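1/ Moved into the new flat with a kitchen the size of a generous coffin, so the household has entered its refill era. Everything that comes in a bottle now goes back to a shop and gets filled up again. A thread, mostly grievances.

2/ The shop is called Vemby. It's down the hill past the tyre place, and it sells detergent, oil, vinegar, shampoo and a smell. You pay by weight. You bring your own bottles. You're greeted as though you've given up drinking.

3/ First trip I took a rinsed-out sauce bottle. Faith Urio, who was on the counter, held it to the light for a while and asked what had been in it. I said tomato. She said, "Recently?" I've been back eleven times and I still rinse with that in mind.

4/ Prices, for the people who always ask. Dish liquid is 65 cents per 100 g. Laundry liquid is 38 cents for the same. Shampoo is $1.14, which they write on the shelf as 114c, presumably to soften the blow.

5/ The laundry liquid is cheaper than the supermarket's full-price stuff and dearer than the supermarket's half-price stuff. The supermarket's stuff is half price every second week. I've done this sum on the back of three envelopes and would like it to come out differently.

6/ Olive oil is its own topic. The tap runs at the speed of a family mediation. There was a man ahead of me in October filling a flagon and we got through his whole kitchen renovation, including the splashback. He went with grey.

7/ On labels. You're supposed to label your own bottles. There's a roll of masking tape and a pen on a string at the counter for this purpose. I thought I'd remember which was which. I have since washed my hair with something that did a very good job on grease.

8/ Someone's already asked, so: yes, it foamed. Yes, it was squeaky. No, I wouldn't call it volume.

9/ White vinegar and rinse aid are also the same colour, which is to say none. The salad was fine, thanks. I caught it at the sniffing stage. My partner now sniffs everything in this house, including some things that came sealed.

10/ Equipment. You want a wide neck for anything thick and a narrow neck for anything you'll pour over food. What you'll have is the reverse.

11/ I bought a Caner funnel, the folding one, because it folds flat. It also folds flat while you're using it. The old metal one from Mum's garage has outlived two of them and smells faintly of mower.

12/ Pumps. The Wieser pump tops fit nearly everything I own, and I'll say that plainly as it's the only praise in this thread. The Duderon ones fit Duderon bottles, and only the tall ones, and only if you're patient with them.

13/ Nice glass bottles are a trap. They look lovely lined up on the windowsill. Then you pick one up with soapy hands over a ceramic sink. I own four lovely ones. It was a set of six.

14/ Carrying it all home is the bit the brochures skip. Two litres of laundry liquid and a litre of dish, up that hill, in a tote bag with a slogan about treading lightly. I wasn't treading lightly. I was stopping at every second letterbox to admire the agapanthus.

15/ Also, lids. Check the lids before you leave the shop, then check them again at the bus stop. My library card is the cleanest in the district and no longer scans.

16/ Has it cut down our rubbish? Yes, a fair bit. The recycling bin used to be full by the middle of the fortnight and now I wheel it out half empty, rattling, like a show-off. The neighbours have begun putting their pizza boxes in it. I choose to see this as community.

17/ What hasn't changed is the number of bottles in the flat. I've thrown out none, obviously, as they might be useful. There's a cupboard of them above the fridge that opens by itself when the washing machine spins. One day it'll get somebody.

18/ Things I tried refilling and won't again: toothpaste (a jar of tablets, like chewing a driveway), mustard (separated somewhere on the hill), and sunscreen, which Faith quite rightly refused to discuss.

19/ They're shut over the break, so I went in this afternoon, December 20, 2025, to stock up along with every other virtuous person in the postcode. The queue for dish liquid went past the lentils. A woman had brought a watering can. It had a label on it, in beautiful handwriting, and I've never felt so judged by gardening equipment.

20/ Anyway, we're set for dish liquid until Easter. I forgot the shampoo. Replies are open if anyone knows how to get masking tape glue off glass, and please don't say eucalyptus oil, I've run out and the tap's been broken for weeks.

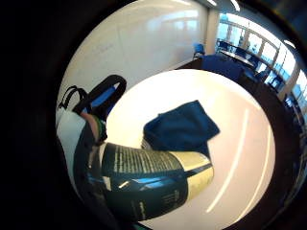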